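Tutano's new planner lets robot hands change their minds mid-reach
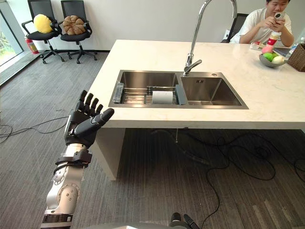

What does the new software do?
It plans an arm's path and the hand's finger positions together, and keeps redoing that plan while the arm is moving.

The Selham team released version 2 of its open motion planner, Tutano, on Thursday, and it's a big step up for anyone working with arms and five-fingered hands. The old version worked out a full path, checked it for collisions and then ran it start to finish. If a cup got nudged along the way, the arm stopped and the whole job began again.

Tutano 2 keeps a small set of backup paths ready at all times. When the camera reports a change, the planner picks the closest backup, repairs the part that no longer fits and carries on. In the team's own tests a repair takes around 5 milliseconds on a desktop computer, fast enough that the arm doesn't pause.

"The first time it swerved and kept going, I yelled so loudly that people came in from the hallway," said Lenni Niskanen, who leads the planning work at Selham. "We'd been staring at that stop-and-restart behavior for two years!"

Kitchens got special attention in this release. Sinks are hard for planners – the walls are close, the faucet hangs over everything and shiny metal leaves holes in the depth data. The new version treats those holes as "unknown" space that the arm may pass near slowly but may not enter. Version 1 counted them as empty, with plenty of scraped knuckles as a result.

The team ran 200 simulated sink and counter layouts before the release. Tutano 2 found a usable path in all but 67 of them on the first try, and the failed layouts are included in the download so others can have a go. Most involve reaching under a low faucet with the fingers spread, and Niskanen would love to see someone crack them.

There's also a new viewer, built with the tooling group at Iglesias. It draws the current path, the backups and the unknown space in different colors, and you can scrub back through a run to see exactly when the planner switched. It's great fun to play with, even without a robot attached.

Setup files for the older Mokbridge controllers still work, though the finger limits have to be entered again by hand. Support for two arms sharing one plan is due in September.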